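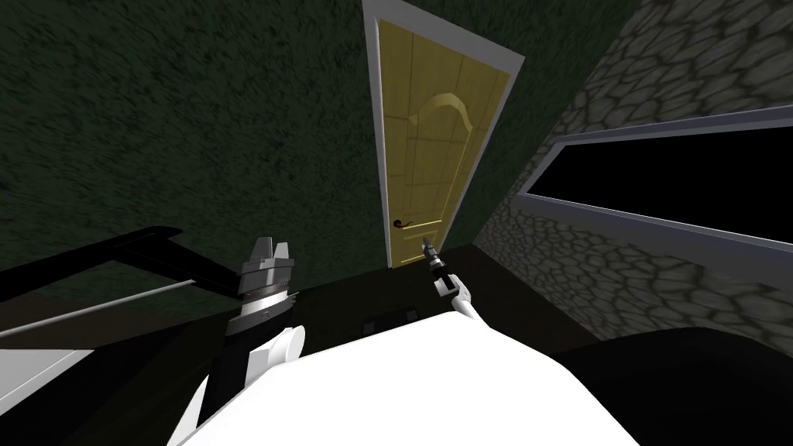 The utility company in Camville replaced my water meter in April, and the new one reports a reading every hour. The old one was read twice a year by a person with a clipboard, so for nine years my idea of household water use came from two numbers. I now have 24 a day, and I've spent more evenings with them than I planned to.

The export is a CSV with three columns: timestamp, register value, and a status flag. The register value is cumulative and reported in gallons, rounded down. I dropped the flag column after confirming it was zero in every row. Timestamps are local time with no offset, which will be a problem when the clocks change and isn't one yet. My first full download had 2,483 rows, including 11 duplicates left over from the day the meter was commissioned. Those came out with a sort and a one-line script.

The first thing I looked for was the overnight minimum. In a house with no leaks and no scheduled appliances, the difference between consecutive readings should be zero for several hours between midnight and 5 a.m. Mine wasn't. It alternated between one and two gallons, every hour, every night. Because the register rounds down, a steady flow of a gallon and a half will produce exactly that pattern, so I took the average over a week of nights instead of reading anything into single hours. The answer was 1.47 gallons per hour, or a bit over 35 gallons a day. Over a year that comes to nearly 13,000 gallons, none of which I was using.

The procedure for finding a slow leak is dull and works well. Close the main shutoff on the house side of the meter and note the register. If it still moves, the leak is between the meter and the shutoff, and you have a digging problem. Mine stopped. Then open the main, close every fixture valve, and open them one at a time with a wait in between. I used 40 minutes per fixture, which took most of a day. The meter has a small flow indicator on its face that responds well below a gallon, and I should have watched that from the start. It would have cut the wait to two or three minutes.

The upstairs toilet accounted for most of it. The flapper had hardened along one side and no longer seated. I had put dye tablets in that tank the previous fall and seen nothing, probably because I checked the bowl after ten minutes and then lost interest. A new flapper brought the overnight figure down to 0.31 gallons per hour.

The remaining 0.31 was harder. I suspected the water heater relief valve, then the outdoor hose bib, then the softener. It was the softener. Mine is a Thoroddsen, bought secondhand, and the drain line had a continuous thin trickle that made no sound at all. The seals inside the control valve wear, and water passes straight through to the drain during normal service. The seal kit came from a parts counter in Vamden. Installation is mostly a matter of keeping the spacers in order — I laid them out on a towel in the sequence they came off and put them back the same way, with silicone grease on each ring. Petroleum jelly is often suggested as a substitute. It swells some kinds of rubber, and I'd avoid it.

The overnight difference is now zero except on regeneration nights. Those are easy to spot: a block of use starting at 2 a.m. and finished before 4. Before I changed the settings the softener regenerated on a fixed schedule, every third night, whether or not it needed to. The valve can also run on metered volume, where it counts gallons and regenerates when the calculated capacity is used up. I had never switched it over because the setup asks for hardness and I didn't have a number I trusted. A drop-count kit gave me 17 grains, two runs in agreement. With that entered, it goes six or seven nights between cycles.

Other things the hourly data showed, in no particular order:

The dishwasher uses so little that I can't isolate it from someone washing their hands in the same hour.

Watering the back beds took 247 gallons in one evening in June. I had guessed 80. The soaker hose was running at full pressure with no regulator, and the far end of the bed was still dry, so most of that went in within the first few yards. I've since added a 10 psi reducer from Junwood, and the same bed now gets an even soaking for less than half the volume.

Showers are consistent to a degree I found slightly depressing.

The highest single day so far was 368 gallons, which was laundry plus the garden plus filling a stock tank for a neighbor.

One limitation is worth noting for anyone trying this. Hourly totals can tell you that a leak exists and how large it is, but they won't say much about where. A constant flow looks the same from the meter whether it leaves through a toilet or a drain line. You still have to walk around closing valves.

I have a script that runs at 6 a.m., pulls the previous night's readings, and sends me an email if no hour between midnight and 5 came in at zero. It has fired once, when I left a hose dripping into a watering can. The next step is handling the clock change, which I'll probably do by converting everything to UTC on import and hoping the utility labels the repeated hour in some usable way.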